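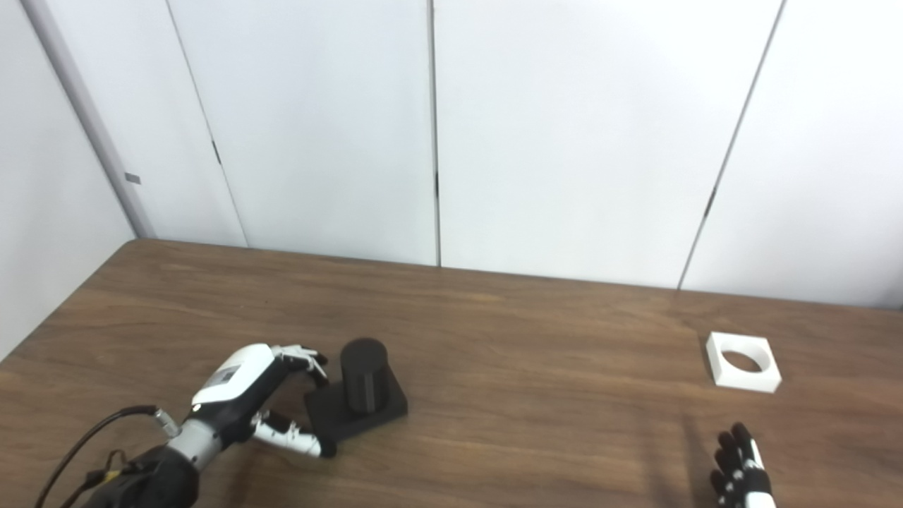

Fig. 1. Table with dark walnut grain, white panels behind.

Search this site Enter keywords Go

Week 2 - Payment Institutions and Safeguarding

Lecturer: Ketill Arnardóttir

A payment firm must keep the money of customers apart from its own money. Take the firm Clodine, which holds $1000 for each of 186 customers. If Clodine fails, this sum should go back to the customers and its lenders cannot claim it - provided the records are in good order.

Please read the Mulgate case before the tutorial, pages 2 to 105.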